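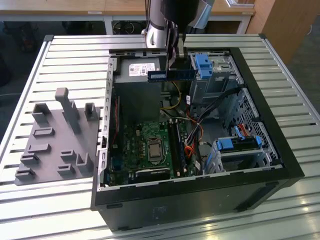
Item 3: desktop tower on the bench, side panel off.

Herketti Computer Reuse Group
Minutes, 7 Mar 2021

1. Minutes of the last meeting were approved.

2. Stock. Valdir Cordeiro reported 196 desktops in storage. Acheampong has offered four more and will deliver them.

3. Memory. Each tower will be opened and its memory modules checked before it goes on the shelf. Coolers to be refitted with new paste.

4. Bench. A second parts tray was approved. Valdir to order.

5. Pickup of scrap cases by Ratodeck moved to September.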